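Cómo enseñar un brazo robótico a las visitas sin perder la dignidad

En el taller de Flusholm abrimos las puertas un par de veces al año. La última fue en junio y pasaron por allí 538 personas, según el registro de la entrada, que también apunta a los repartidores. Después de unas cuantas ediciones hemos ido juntando un método. Lo dejo por escrito para quien tenga que montar la suya y todavía duerma bien.

Antes de abrir

Elige una tarea que se entienda desde lejos. En nuestra primera jornada hicimos insertar un conector de precisión y el público creyó que el robot estaba parado. Ahora usamos papel kraft: el brazo lo pellizca y tira. Hace ruido, se ve el resultado y el material cuesta una miseria. A los niños les parece una maravilla, y a los directores de compras, un despilfarro, aunque se quedan mirando igual.

Corta las hojas la víspera. Calcula unos 10 intentos por grupo y añade los que tu optimismo te aconseje quitar. Si el rollo viene muy curvado, enróllalo al revés y déjalo así toda la noche.

Extiende el papel sobre la mesa con la zona de agarre algo levantada. Los dedos de la pinza no tienen uñas, y un borde pegado al tablero puede dar para una escena larguísima.

Baja la velocidad del brazo. La que usas a diario impresiona menos de lo que crees y asusta más de lo que te conviene.

Durante la demostración

1. Explica en dos frases qué va a pasar. Wyn Phillips, de Roltham, necesitó once minutos el año pasado y perdió a media sala en la cinemática inversa.

2. Cierra la pinza sobre el borde y espera un par de segundos. La pausa no tiene ninguna función técnica, pero el público la agradece.

3. Tira en diagonal. En línea recta el papel suele arrastrarse entero por la mesa, con lo que haya encima.
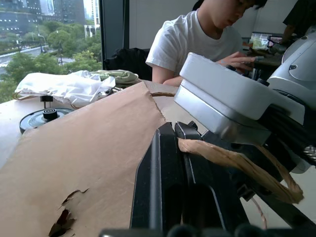
4. Enseña también los fallos. Un agujero en mitad de la hoja da pie a hablar de fuerza de agarre mucho mejor que cualquier diapositiva, y además no hay que preparar nada.

5. Abre la pinza sobre la caja de restos y deja que alguien se lleve la tira. Todos la quieren. No he conseguido averiguar para qué.

Preguntas que llegarán

«¿Nos va a quitar el trabajo?» Si el trabajo consiste en romper papel despacio, sí. Dicho esto, contesta en serio, que quien pregunta suele preguntar en serio.

«¿Cuánto cuesta?» Remite al mostrador de Jirkomar, que para eso lo ponen.

«¿Puedo tocarlo?» Con el brazo parado y la parada de emergencia pulsada, sí. En marcha, no, ni siquiera el señor que trabajó en una fábrica y sabe lo que hace.

Al terminar

Aparca el brazo en su posición de reposo, corta la corriente y pasa un cepillo por los dedos, que acumulan fibra de papel en las caras interiores. Guarda el programa con un nombre reconocible. El nuestro se llamó «final_5» durante meses y hubo que llamar a Þorgeirsson para saber cuál era el bueno. Era «final_2».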